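Murnutora Workshop
@murnutora_workshop
10/08/2023

Touch-off on the block cell was out again after the board came off for cleaning. Notes on how we reset it, mostly for whoever does the next one at Govton.

Symptom first. The tool was reaching the blocks early on the left side of the board and late on the right. Contact was registering in both places, so the program ran through without a fault. The log showed the heights walking with X.

The log for that run has 1,993 contacts in it. Plotted against X, the contact height is a straight line with a slope. A worn tip would have given an offset with no slope. A loose collar would have given scatter. That left the board or the plate under it.

Plate first, as it's the harder thing to fix. Dial indicator on the tool flange, board off, jogged across the blue plate between the rows of holes. Flat enough. Stay on the web between holes or the stylus drops in and you get to do the row again.

Then the board. It is glued-up maple, strips running across the cell, and it moves with the humidity. Ours had taken a slight cup. The larger part of the error was swarf from somebody's drilling job packed under one end.

Cleaned the underside with a dry brush and vacuumed the plate, holes included. No compressed air near the plate. It moves chips from a hole you know about to one you don't.

Board back down against the bolts at the near corners. Those are locators. They go into the plate first, snug, and the board is pushed up to them by hand. Do not use them to pull the board into position. The edge bruises and you have lost your reference.

Frame teach next. Three points on bare wood, well apart, same approach speed for each. We use 10 mm/s. Faster and the contact threshold trips late by a repeatable amount, which looks fine until someone changes the speed.

Old procedure taught the frame off the tops of blocks. Please stop doing that. The blocks are painted wood and the heights vary from one to the next. Good for checking a frame, poor for making one. 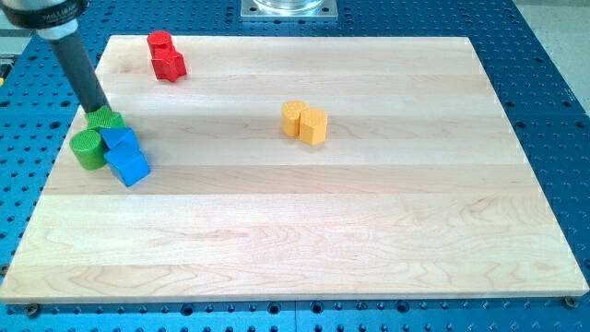 Photo: Murnutora Workshop / block cell, Govton

Height check on the green star. The tip goes to the top face and holds there while the controller takes the reading. Same program for every block on the board, the blues and greens bunched at the left, the reds at the back and the yellow pair out toward the middle.

The bunched group is there to test approach angle. The tool comes down on a diagonal in this cell, so a block standing close by can be clipped by the shaft on the way in even when the tip position is correct. Check shaft clearance as well as tip clearance. The simulator only had the tip modelled until October.

Isolated blocks tell you about the frame. Bunched blocks tell you about the path. If the yellows read well and the tight group doesn't, leave the frame alone and look at the approach.

Contact threshold is back to the value on the card inside the cabinet door. Somebody had raised it to stop nuisance trips. The nuisance trips were the cable dragging at full reach, and that is now re-dressed with some slack at the second joint.

Cylinders are the fussiest of the shapes. A small error in XY still lands on the cross, but on the round ones you end up nearer the rim and the block tips. If a cylinder goes over, stop and re-check XY before picking it up and carrying on.

Results after the reset: 100 contacts per shape, heights flat across X. There is a small residual in Y that follows the cup in the board. We are living with it until the replacement board has finished acclimatising on the shelf.

The new board is from Wainwright, same species, quarter-sawn this time. It should move less. It will still move. Leave it unwrapped in the cell room with air on both faces before fitting.

Tool collar: four screws, cross pattern, two passes. Put a paint-pen witness mark across collar and shaft once it's torqued. If the mark has split at the next check, the tool has rotated and everything above needs redoing.

Tool data after any collar work gets re-entered by hand from the sheet. The Brelotier pendant will offer to restore the last values. Decline. The last values are the ones from before you touched the collar.

Interval for all this is now monthly, plus any time the board leaves the plate for any reason, including "just wiping under it". Sign the sheet with the slope figure as well as the pass. A pass on its own was how the drift got this far.

Someone asked about going to an aluminium top and being done with wood. We tried one. Glossy paint on bare metal, the blocks skated as soon as the tip landed slightly off centre. Maple has enough drag to keep them put. A textured mat held them too, but it compressed under the tip and the heights were useless — back to maple within the afternoon.

Still open: the Y residual, and a lid for the swarf tray on the drill bench next door. The second one is on order.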